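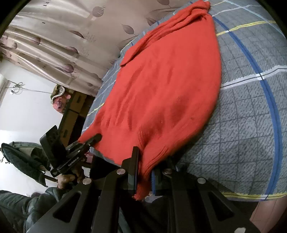
Introduction to Stage Management
Handout 3: The touring production
Module tutor: Beverley Tipoki

Reading for the seminar: Kratochvíl's chapter on get-ins, and the two venue packs from the library desk (Cidham and Trositz).

A touring musical is rehearsed once and then fitted into a different building every week or so. The set stays the same. The wing space, the flying system and the local crew change. Most of the stage manager's work on tour comes from that difference.

Venue packs
Each theatre sends a pack before the company arrives. Read the stage plan first, then the access notes. Cidham seats 800 and has a full fly tower. Trositz seats 606 and has no flying at all, so any cloth in the show must be cut or hung from a fixed bar.

The prompt book
Cues are written in pencil. When a cue moves at one venue, note the venue initial beside it and leave the original in place. The deputy stage manager calls the show from this book, and a cover must be able to pick it up and do the same.

Cast changes
When a lead role is recast mid-tour, the new performer normally joins rehearsals while the old cast is still playing. Understudy calls continue. Programmes and front-of-house boards are the company manager's job, but check them anyway.

Terms to know
Get-in: bringing the set and equipment into the venue.
Get-out: the reverse, usually straight after the last performance.
Swing: a performer who covers several ensemble tracks.

For next time
Draft a get-in schedule for Trositz, 2 pages at most. Bring a printed copy.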